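This site uses cookies to remember your settings. By continuing to read you accept our use of cookies.

Getting a White Drawer Cabinet to Close Right and Stay Clean

By Cengiz Ekinci
March 3, 2018

Most of the mail that comes in to this page is about drawers. They stick, they sag, they won't shut the last half inch, or they shut fine and look crooked anyway. White cabinets get the most complaints, and I think the reason is simple enough. A dark line on a white front shows from across the room, and the same gap on a brown dresser would go unseen for years.

What follows is for the ordinary low cabinet with a flat top and wide, flat drawer fronts. You need a Phillips screwdriver, a flashlight, a short level, some painter's tape, a couple of soft cloths and dish soap. A helper is good to have for the wide drawers.

Look before you unscrew anything

Stand over the cabinet and look straight down at the front. The top edge of the drawer front should run parallel to the edge of the top. If it runs at an angle, one side of the drawer is further out than the other. Then crouch and look at it from the front. Now you are checking the gaps at the left and right, and whether they stay the same width from top to bottom.

These are two different faults and they have two different cures. A drawer that sits further out on one side usually has something behind it or a slide that isn't seated. A drawer with uneven side gaps usually has a front that needs adjusting, or a cabinet that isn't standing level.

Write down what you see, or put a strip of painter's tape on the side that is wrong and mark it with a pencil. Once the drawer is out and lying on the floor it's easy to forget which side it was.

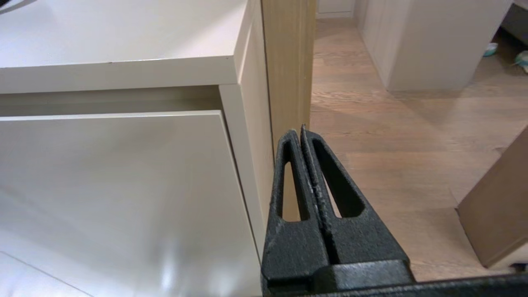
White cabinet with a large drawer front, on a light plank floor.

Check behind the drawer

Pull the drawer out as far as it goes and shine the flashlight into the back of the cabinet. Things go over the back of an overfull drawer and drop behind it. Socks, envelopes, charger cords, a place mat. Kiyoshi Uchida wrote in December that he had already ordered new slides for a cabinet when he found a folded dish towel behind the bottom drawer. He sent the slides back.

If you can't see to the back, take the drawer out. On most metal slides there is a small plastic lever on each side. One goes up and the other goes down. Press both and pull toward you. Older slides with rollers have no lever, and you lift the front of the drawer and pull. Empty the drawer first. A full one will come off the slides faster than you expect and it will be heavier than you remember.

While it is out, vacuum the slides and the floor of the cabinet. Use the brush, then wipe the metal with a dry cloth. Don't put cooking oil on it. Cooking oil goes sticky and collects lint. If the maker calls for a lubricant, use the one they name and use very little.

Seat the slides

When you put the drawer back, extend both slides first, line up both sides, and push in with even pressure. Keep a hand on each end of the front. If you push from the middle of a wide drawer, one side can click home while the other rides over the top of its catch. You will hear one click and think you are done. Open and close it a few times to the very end. It should move the same way each time.

If one side still stands out, take it off and look at the slide itself. A bent one won't straighten well enough to trust. Replace the pair. Left and right wear together and a new slide next to an old one tends to pull.

Level the cabinet

Lay the level on the top from side to side, then from front to back. Clear the top for this. I know it's a nuisance, but a lamp or a stack of books will change how the cabinet sits, and you want the reading with the weight off it and then again with it on.

Floors are seldom flat for the whole width of a cabinet. Plank floors in particular can have a high board under one foot and a low one under the next. If the cabinet has adjustable feet, turn the low one out a little at a time. If it has no feet, slide a thin plastic shim under the low corner and trim it flush with a utility knife. Cardboard works for an afternoon and then it packs down.

Have someone lift the corner for you. Don't try to lever it up with the screwdriver, as that will dent the floor and chip the bottom of the side panel too.

Now look at your drawer again. A good many crooked drawers are cured at this point. The cabinet was racked slightly out of square and the drawer was the only part that showed it.

Adjust the front

If the side gaps are still uneven, the front needs to move. Open the drawer and look at the back of the front panel. Many fronts are held by screws that pass through the drawer box. Loosen them a half turn, enough that the panel will shift with a firm push, and no more. Shift it, tighten one screw, close the drawer, look. It will take a few tries.

Two playing cards make a decent spacer. Put one pair on each side between the front and the panel next to it, set the front against them, and snug the screws.

Some cabinets have an adjusting cam or wheel on each side of the box instead. Sakda Sukprasert, who fits kitchens under the name Boonchu, told me he always turns these all the way back to the middle before he starts. I have taken that up and it saves time. If one is already at the end of its travel you can turn it all day with no result.
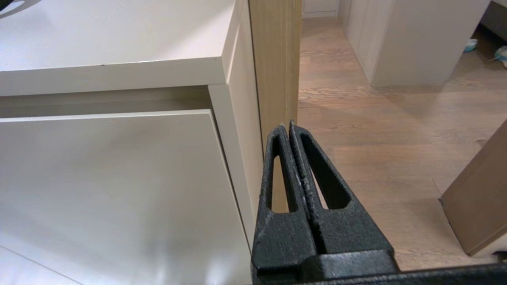

The drawer front and the recess under the cabinet top.

The gap under the top

A lot of cabinets have a recess between the top and the first drawer front. It's there for your fingers in place of a handle. It is also where dust goes, and crumbs if the cabinet is anywhere near a table. You don't see it from standing height in poor light, but run a cloth along it and look at the cloth.

Do it once a month. Wrap a damp cloth around a wooden spoon handle or a plastic ruler and draw it along from one end to the other. Then do it again with a dry one. If there are greasy marks along the top edge of the drawer, where everyone's fingers go, add a drop of dish soap to the damp cloth and rinse it off afterward.

Teach the household to pull from the middle of the recess, or with two hands on a wide drawer. Pulling from one end is what works the screws loose in the first place.

Cleaning white fronts

Warm water, a little dish soap, a soft cloth, and a dry cloth right behind it. That takes care of nearly everything. Work from the top of the panel down, and finish with strokes going one way. On a glossy front, streaks show when light comes in low across it, so check it from the side before you put the bucket away.

Leave these in the cupboard:

Scouring powder. It dulls gloss, and you can't polish it back.
The green side of the sponge. Same trouble.
Bleach on the edges. It can get in where the edge strip meets the panel.
Steam. It loosens the glue on edge strips.

Scuffs from shoes or a vacuum cleaner often come off with a plain white pencil eraser. Rub lightly. For ballpoint, dab on a little rubbing alcohol with a cotton swab, after trying it first on the inside of the drawer front.

Wiroj Paisan asks whether a small chip on an edge is worth repairing. I would. Bare board takes in water and swells, and then the chip becomes a lump. A touch-up pen or a dab of white enamel on a toothpick will seal it. Let it dry overnight before you close the drawer against anything.

Where it stands

Leave a finger's width between the cabinet and any post, trim or door frame beside it. You need to get a duster down there, and a drawer front that overhangs even slightly will rub a pale wood post and leave a mark on both. Stick-on bumpers help if the cabinet tends to creep sideways.

Put felt pads underneath if you move it to clean. Check the pads when you do. Grit gets into the felt and scratches a wood floor worse than a bare foot would.

Strong sun is the other thing to watch. White panels can yellow unevenly, and the floor around the cabinet will change color while the part under it stays as it was. Draw a shade in the brightest hours if you mind that.

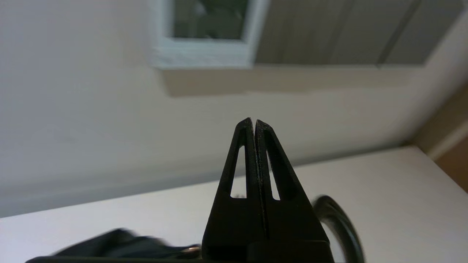

Walls next to furniture need the same attention. An off-white wall picks up gray smudges at hand height and a line of scuffs wherever a tabletop or the back of a cabinet touches it. Dust the wall dry before you use any water — a damp cloth on a dusty wall makes mud and you will be chasing it for an hour. Then go over the marks with a barely damp sponge, and blot. Flat paint doesn't like to be rubbed. Start low and work up, so drips run onto wall that is already clean.

Windowsills come last. Vacuum the corners, then wipe the frame, then the sill.

If you have a drawer that has beaten you, write in and say which side stands out and whether the slides have rollers or levers. Zhenhua Qian answers the furniture letters and will want to know both.

Last updated: December

Sign up for our newsletter and get new household tips by email. You can unsubscribe at any time.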